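Stonlow Reading Rooms: progress to the end of September

Spending
Bamby has had 3000 of the grant for shelving. The Modise room is finished. The Arska room is still waiting on 2 units, and I doubt the new delivery date.

Visits
We promised 90 visits a week. The door counter says we pass that, but it also counts people leaving, so I would not quote it yet.

Catalog desk
Mouse pads with a sky print are in use. 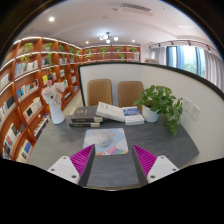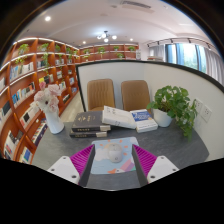
Next quarter
Hold the last 1000 until Bamby delivers.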